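January, notebook 3, morning

Glue trials for the Cordero job, carried on from p. 421. Batch 2 still tacky at the edges when Rajitha pressed it. Batch 4 fine. Dinesh thinks the room is too cold overnight and wants the heater left on low. Shanthi to ask.

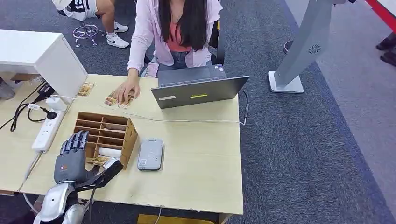

Printed cards on the table, one of them next to the white shelf unit.

Prener have changed the tin size again, so the mixing table on the inside cover is wrong. Use the pencilled figures until I redo it.

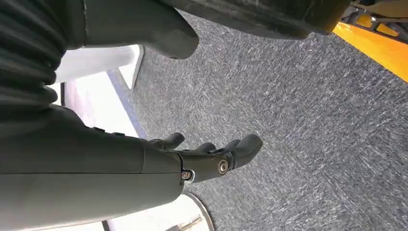 Anneliese wants the next lot clamped for three hours and left alone till after lunch. Order more brushes, the narrow ones. Rokeya has the account number for Prosetti.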